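About Reinholz

Reinholz is an independent wholesaler of tea and dry goods, serving guesthouses, cafés and staff canteens. The company was founded by the Jernberg family as a single storeroom behind a bakery and now employs 36 people at its offices and warehouse in Drerkent.

Our buyers work directly with growers and packers, many of whom have supplied us for more than a decade. Every new tea is tasted by a panel of five before it is offered for sale, and samples from each delivery are kept for 11 months. The current catalog lists 2865 items, including our own breakfast range, Guvia.

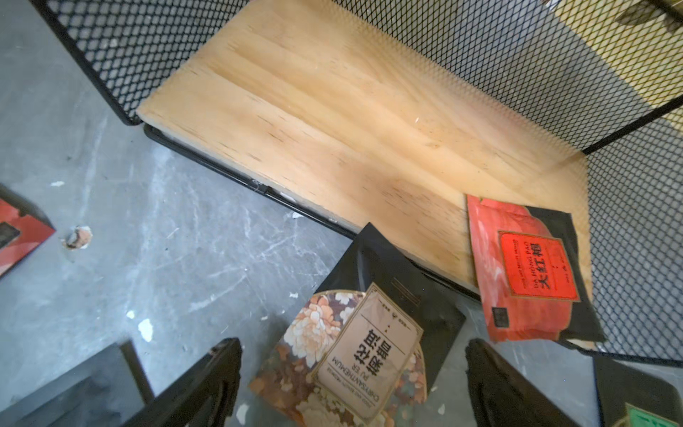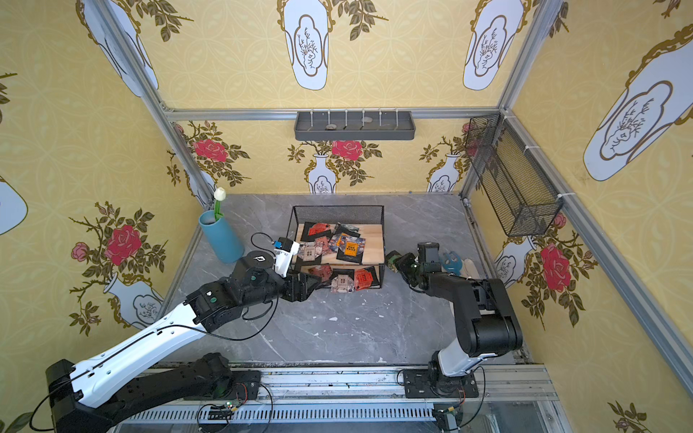
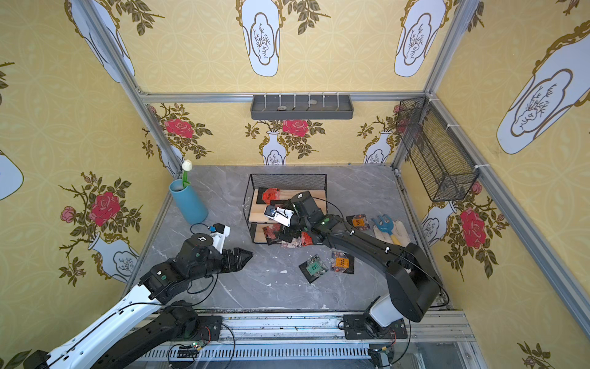
Top: tea packages and a mesh shelf with a pine base. Center and bottom: vase and rose wallpaper.

The company is led by Managing Director Tsegereda Gidey, who joined the purchasing department as a trainee and was appointed to her present position by the board. She is responsible for sourcing policy and for our agreements with suppliers.

Reinholz accepts trade accounts from registered businesses of any size. Applications are reviewed by the accounts office, and new customers are given a named contact for orders and deliveries. The price list is revised each November and sent to all account holders. Orders received before 2 p.m. are prepared the same working day.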